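1/
去年十一月我把一个客户的账号从三个平台缩到一个，外加一份邮件简报。到现在过了小半年，把过程记一下，给同样在给小店做社媒的人参考。分几条发。

2/
客户叫Tehrani，卖茶和茶具，有实体店，也寄快递。店主Negin Tabrizi自己拍照，自己回评论，我负责排期、写文案和看数据。账号之前在三个平台同步发，内容基本一样，只改标签和图片比例。

3/
同步发的问题大家都知道：每个平台都嫌你不像它的人。长文字在一边没人点开，在另一边又被截断。评论散在各处，同一个问题（“周一开门吗”）要答好几遍，答漏了还会有人在下面说店家不理人。

4/
我们用的排期工具是Kikine。它便宜，排程也准，但草稿一旦推到多个平台，之后改一个错字要逐个进去改。有一次茶的产地写错，我改了两处，漏了一处，漏的那处偏偏转发最多。

5/
所以先做的事是查：客人到底从哪儿来。平台后台给的都是曝光和互动，跟下单对不上。我给每个平台的主页链接加了不同的参数，店里收银台旁边也放了一个本子，新客问一句从哪里看到的，记一笔。

6/
本子的记录很粗糙。有人说“朋友发的”，你不知道朋友在哪里看到的。有人说“网上”。忙的时候店员不问。但跟链接数据放在一起看，方向是一致的：绝大部分新客来自其中一个平台，另外两个加起来也没多少。

7/
粉丝数跟这个顺序正好相反。粉丝最多的那个账号有3494人，带来的订单最少。翻了一下，很多人是几年前一次转发抽奖来的，抽完奖就没再互动过。抽奖的号我后来都不太愿意接，原因就在这里。

8/
跟Negin说要停掉粉丝最多的账号，她不同意，这很正常，那些人是她花时间攒的。我们谈了两次。最后定的办法是不删号，置顶一条说明，写清楚以后在哪里更新、怎么订阅简报，私信自动回复里放店里电话和营业时间。

9/
不删号还有一个实际理由：用户名。删了之后名字会不会被别人注册，各平台规则不一样，而且会变。店名被人拿去卖假券的事我见过，处理起来要几个星期，申诉表格还经常提交不上去。留着号，开两步验证，密码交给店主本人保管。

10/
顺便说权限。交接的时候我发现有一个账号的恢复邮箱是前任兼职的私人邮箱，人早就联系不上了。如果你现在在替店家管号，今天就去看一眼恢复邮箱和绑定手机是谁的。

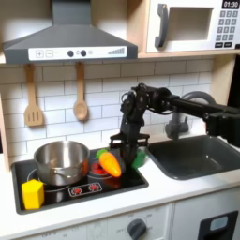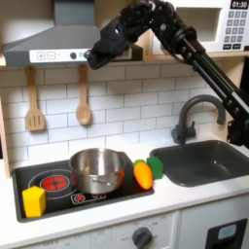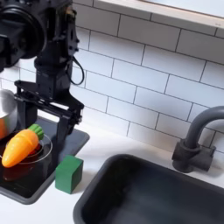
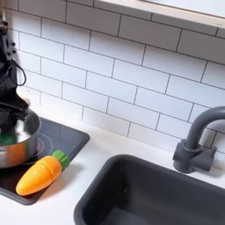
11/
接下来是简报。很多人一说简报就想到群发促销，打开率很难看。我们定的是每月两封，一封讲当季到的茶，一封回答客人问的问题。折扣信息可以有，放最后一段，不进标题。

12/
订阅入口有三处：账号主页链接、店里收银台的小卡片、快递箱里的一张纸。快递箱那张纸效果最好。收到货的人已经付过钱，对这家店有基本的信任，扫一下码不费事。主页链接来的人多，退订的也多。

13/
表单只收邮箱，别的一概不问。之前Negin想加生日，方便发生日优惠。我建议不加。多一栏就少一些人填，而且收了就要负责保管，店里没有人专门管这个。称呼也不用填，信的开头写“你好”就行，没有人为这个抱怨过。

14/
数据这块换了Fistitz来看，主要是它能把链接参数和网店订单放在一张表里。缺点是导出格式很乱，日期和时间混在一列，我每个月要手动整理一遍。客服回复说在改，目前还没改。

15/
留下来的那个平台，发帖频率从每天一条降到一周三条。刚降的时候曝光掉得很明显，头一个月Negin几乎天天截图来问。我没什么好办法，只能把订单表发给她，订单没有跟着掉。第二个月以后她问得少了。

16/
省下来的时间用在评论上。以前是有空才回，现在固定早晚各看一次。问价格、问库存的，直接在评论里答，不再让人“请私信”。请私信这句话对店家方便，对旁边看的人没有用，他们也想知道价格。

17/
投诉另算。涉及订单号和地址的转私信，但公开处一定要先回一句，写明已经在处理。处理完再回去补一句结果。有两条老投诉补完结果之后，原帖的人自己来道了谢，这个比我写一个月文案管用。

18/
中间有人劝我们去Jela，说那里新，流量给得足。我注册了号看了一阵。上面做茶的很少，推荐页主要是职场和宠物。新平台前期确实给新号曝光，但给的是谁、以后还给不给，没有人能答应你。我们占了店名，放了一条介绍，就没再动。

19/
同行Gwenllian Morris的看法跟我不同。她手上是一家做童装的，用户换平台很快，停掉哪一个都会丢人，所以她宁可多养几个号，每个号内容单做，人手也配了。预算够的话，她那种做法没问题。我的客户只有店主加我，而且我还是按小时算的。

20/
做错的地方也写一下。第一，置顶说明写得太长，很多人只看第一句，后来改成一句话加一个链接。第二，停更前没有提前预告，有几个老客人以为店关了，打电话来问。应该至少提前几周说，而且多说几次。

21/
第三，旧帖没有先整理。停更的账号里还挂着过期的促销，有人拿着截图来店里要那个价。Negin照价给了，然后我花了一个下午把过期的帖子都改成仅自己可见。这个下午应该花在停更之前。

22/
第四，简报的第一封用了太多图，有些邮箱默认不加载，打开一片空白。第二封起改成以文字为主，最多一两张图，图下面把要紧的信息再写一遍。回信的人多了起来，有人会问水温，有人寄来自己的泡法，有几条我们征得同意后放进了下一封。

23/
结果：半年的订单比停更前略好，但春茶上市本来就是旺季，不能都算在调整头上。能确定的是Negin每周花在社媒上的时间少了6个小时，这是她自己记的。我的工时也减了，账单跟着减，这一点接活的人要有心理准备。

24/
如果你也打算缩，建议的顺序：先加链接参数，攒够一个季度的数据再谈；核对每个账号的恢复方式；清理旧帖；预告；置顶；最后才停。简报可以在清理旧帖那一步就开始收邮箱，不用等。

25/
有人私信问能不能看订单表，不能，那是客户的。链接参数的命名方式可以说：平台缩写、下划线、年月，全部小写，不要用中文。中途别改命名，改了前后就接不上了。

26/
另外有人问自动回复怎么写，我们现在用的是：“这个账号不再更新，新内容和活动请看主页链接。急事请打店里电话，营业时间内都有人接。”没有表情，也没有“亲”。

27/
2024年4月14日补充：那个停更账号又有人来问能不能买，说看中了粉丝数。回绝了。平台条款一般不允许转让，何况里面有客人的私信记录。这类消息以后不再单独回，直接举报。

相关内容
小店账号交接清单：恢复邮箱、绑定手机、管理员权限
Kikine排期之后怎么改错字
链接参数命名的几个坑
转发抽奖来的粉丝后来去哪儿了
简报标题里要不要写折扣
Fistitz导出表的日期整理方法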